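Search this site Enter keywords Go

Home Guides Finishing Materials Workshop Contact

Applying a Matte Two-Coat Finish to a Large Bench Top

This guide covers painting a flat bench or table top with a water-based floor enamel. The same steps apply to shelving and cabinet tops, though most small pieces can be done in a single session. The product used here is Velby Floor and Bench in dark green. Other enamels will work if the recoat time on the can is followed in place of the times given below.

Tools and materials

Random orbit sander with 100 grit discs
Tack cloth and clean lint-free rags
Mild degreaser
Microfiber roller, short nap, and a tray with a liner
Angled brush for edges
Water-based primer
Enamel, enough for 2 coats
Painter's tape

Preparing the surface

Clear the top completely. Wash it with degreaser, rinse with clean water, and let it dry overnight. Sanding before washing pushes grease and wax into the scratches, and the primer will later separate from those areas in small round spots.

Fill dents and screw holes with a two-part filler. Allow it to harden, then sand the whole top with 100 grit. Keep the sander flat and moving. Tilting it to work on a stubborn spot leaves a shallow dish that shows clearly under side light once the paint is on. Vacuum, wipe with the tack cloth, and check the surface with your palm.

Remove any hardware that is easy to take off. Tape around whatever has to stay, and press the tape edge down with a plastic card.

Priming

Brush the edges first, then roll the field while the edges are still wet. One even coat is enough on sound wood. Bare filler may need a second pass. When the primer is dry, scuff it lightly by hand and remove the dust.

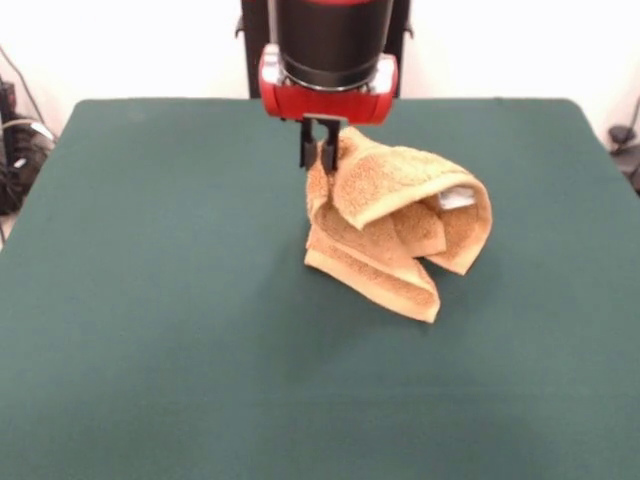
Large top in dark green.

Color coats

Stir the enamel for 3 minutes with a flat stick, scraping the bottom of the can. Do not shake it. The flattening agent in matte paint settles, and a can that has not been stirred well will give a patchy sheen.

Load the roller evenly and work in strips the full length of the top. Overlap each strip by a third of the roller width. Finish each strip with one light pass in the same direction, always starting from the same end. Do not go back over a strip once it has begun to set — the roller will lift it and leave a rough band.

Leave the first coat until the recoat time on the can has passed. In June our shop is humid, and Darius Surdu allows an extra night between coats. Sand out any specks by hand, wipe down, and apply the second coat in the same way.

Pull the tape while the last coat is still slightly soft, drawing it back over itself at a low angle.

Curing

The top can be touched the next day, but it has not reached full hardness. Keep heavy items off it for a week. Soft pads under anything with feet will prevent sticking during the first month.

Troubleshooting

Shiny patches: usually poor stirring, or a strip that was rolled too many times. Scuff the whole top and apply another coat. Spot repairs in matte paint remain visible.

Roller texture too heavy: the nap is too long or the paint is going on too thick. Sand flat when hard and recoat with a shorter nap.

Peeling at the edges: the old finish was not sanded through the gloss. Scrape back to a firm edge, prime, and repaint.

Guide by Chalerm Kaewsai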